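Monday, January

Up at 5:30 because the furnace was making the noise again. It stopped by itself before I got down the stairs. I wrote the time on the pad by the thermostat so I have something to tell the repairman besides "it makes a noise." That is the fourth entry on the pad. Went back to bed and did not sleep.

The bus to Lullstead now leaves from the other side of the station, by the bike racks. There was a paper sign taped up but it was facing the parking lot, so most of us stood in the old place until the driver leaned on his horn. Got a seat on the heater side. It was still dark past the grain elevator and I read the first chapter of the book Dad left here at Christmas, which is about canals and much slower than he said it would be.

I had told myself I would finish sorting Aunt Gourlay's papers this month. She was never my aunt, just a friend of my grandmother's with that last name, and everyone called her that. Her apartment has to be empty by the end of the lease and the papers came to me since I was the one who said yes on the phone. Three boxes are done. The fourth is nearly all letters from Randitz, where she lived for 11 years before she married. Most are from the same landlady, who wrote on both sides of very thin paper, so every page has two pages showing through it.

Yaroslav Lytvynenko came over at lunch to look at them. He reads the old handwriting faster than I do. He got through 9 letters while I got through one — mine was long, but not that long. The landlady complains about the price of coal, the tenant upstairs, and a man who came to fix the pump and took the good bucket home with him. The bucket comes up in three letters in a row. Then there is a gap of several months and when she starts writing again she doesn't mention it.

We agreed on a simple system. Letters go by year where there is a year, and by the color of the ink where there isn't. The landlady changed from black to a kind of violet at some point and never went back, so everything violet is later. Yaroslav thinks the numbers penciled on the backs are Aunt Gourlay's own, from some earlier attempt at this same job. The highest one we found is 953. I don't have anywhere near that many letters. Either she counted something else or a great many are gone. He said to write the numbers down anyway, so I'm doing that in the back of this notebook.

Soup for lunch, the barley one. It needed salt.

Afterward I walked to the drugstore and then the hardware store for a furnace filter. They had every size except mine. The man offered to order it and I said yes, then remembered on the way home that I had already ordered one from the Mikden catalog in the fall and it is probably in the hall closet. It was. So now I will have two.
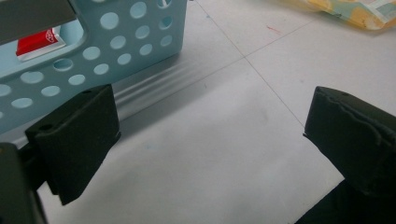

The blue basket, Monday.

Changed the filter. The old one was gray all the way through, and I felt bad about it. The arrow on the frame is supposed to point toward the blower and I stood there with the flashlight for some time deciding which part was the blower. No noise since, though it only makes the noise in the early morning.

Called Mom at four. She asked how the papers were going and I read her the part about the bucket. She remembered a different story, that Aunt Gourlay left Randitz over a quarrel about a piano. There has been nothing about a piano so far. Mom also said the lease date may be moved up by a week, and I should call the building office myself, as she has heard two versions. Tried them and got the recording. Will try again in the morning.

She also wants to know if there are any photographs. I told her only one up to now, of a street with snow in it and a dog. On the back it says "ours," and I can't tell if that means the dog or the street.

The bank letter came. They want the form signed again because the first one was in pencil, which it was not. It was a bad pen. I signed it in blue and pressed hard. If it gets there by the end of the week, they'll release the 2000 for the movers and I can stop thinking about it.

Supper was eggs and the rest of the bread. Washed up, then did another hour on box four at the kitchen table with the lamp pulled over. Found two violet letters in with the black ones and moved them. The landlady's daughter gets engaged in one and in the next she is not engaged, and I haven't found the letter that goes between them.

It is past ten. Wind is up. I put the towel along the bottom of the back door and set the alarm for 5:15 so I can be downstairs before the furnace starts.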